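4.2 Recovering from small mistakes in the drink-making task

Of all the tasks in our set, the drink-making one taught us the most, and we would like to spend a little more space on it than its share of the data would suggest. It asks two arms to work with a wine glass, a metal jigger and a container of ice, and to share the middle of the table without getting in each other's way. We collected 249 demonstrations of it, on top of the 2139 shorter clips used to train the base policy, Zetine. All were recorded by Giuliana Huaranga and Gaspard Mallet, who between them showed a great deal of patience.

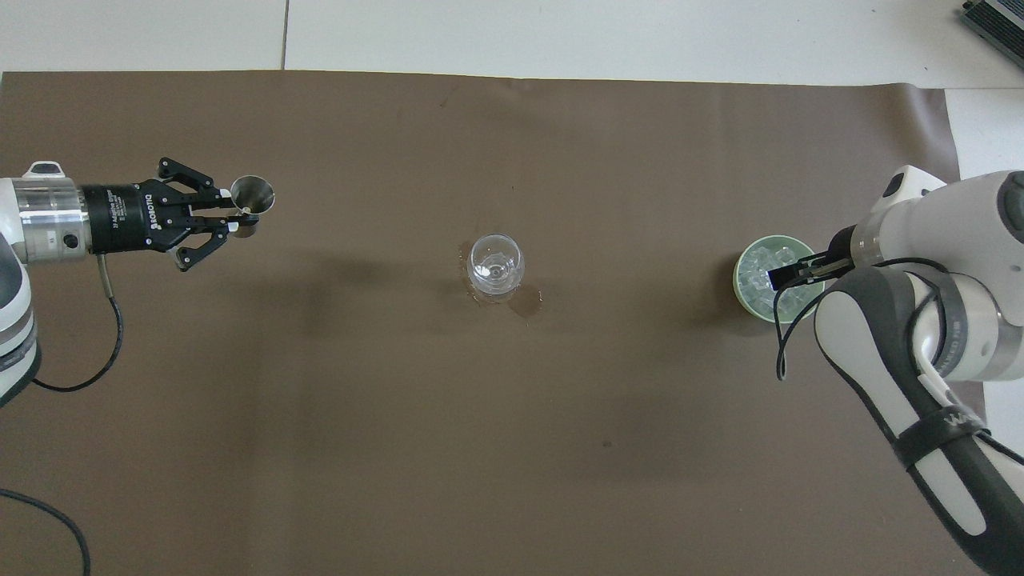
Our first policy learned each arm's motion well enough when we tested the arms one at a time. The trouble came when both had something to do. The two arms would set off toward the glass at nearly the same moment, and then both would slow down, as if each were politely waiting for the other to go first. We had seen the same thing in February with a much simpler stacking task, and at the time we blamed the gripper timing. We now think the cause lies in the demonstrations themselves. A person driving two arms tends to look at one hand and let the other rest, and the policy picks up the resting along with everything else.

To get around this, we added a short "who goes next" signal to the training data. It is a single number, marked by hand for each stretch of a demonstration, and the policy learns to predict it along with the arm motions. Marking takes patience, but we found that 30 marked demonstrations were enough to make a clear difference, and adding more helped only a little after that. We call this version Rivomby in the tables that follow.

Figure 4. The drink-making workspace, with the right arm's gripper at the wine glass and the left arm near the jigger. 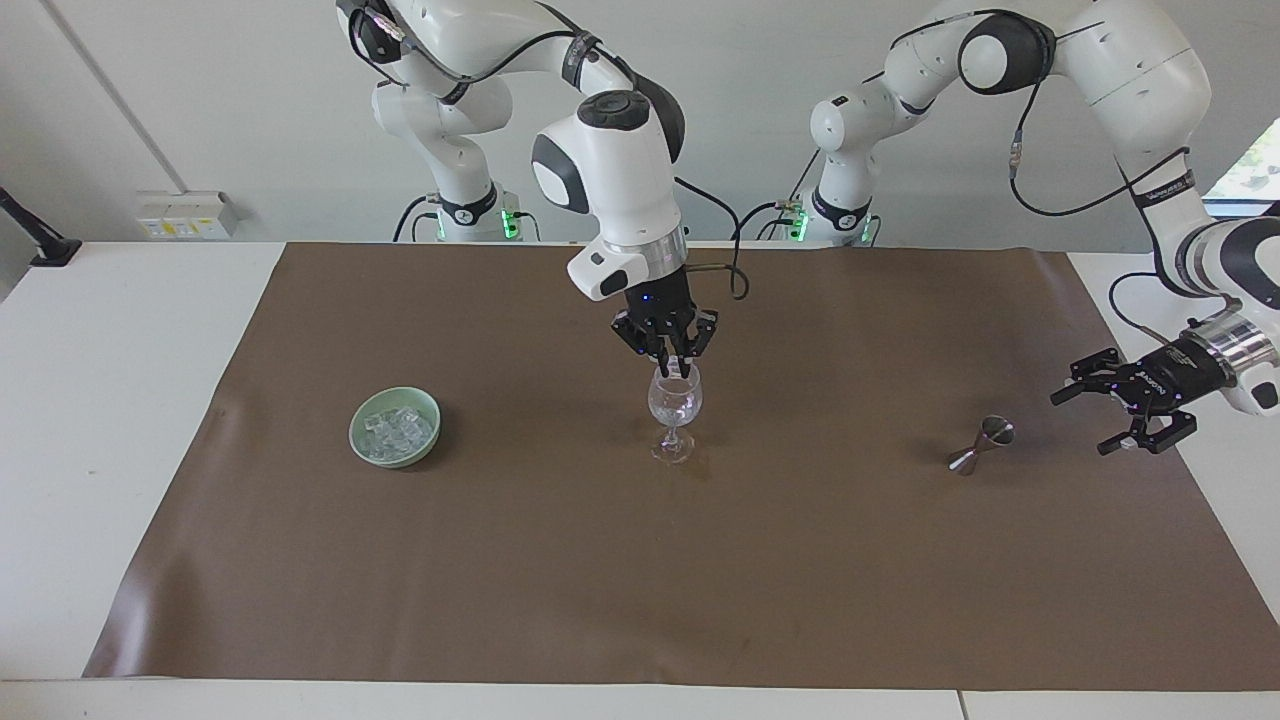 Hui-mei Tsai, reading an early draft of this section, asked whether the signal was really teaching the arms to take turns or was simply slowing everything down until a clash became unlikely. It is a fair question, and we are grateful for it. We went back and ran 18 more trials with the signal shuffled at random, keeping the overall speed the same. The hesitation returned in almost all of them, which suggests that the order matters and that the slower pace by itself does not explain the gain. We do not yet know how well this would carry over to tasks in which both arms must hold the same object, and we come back to that in Section 5.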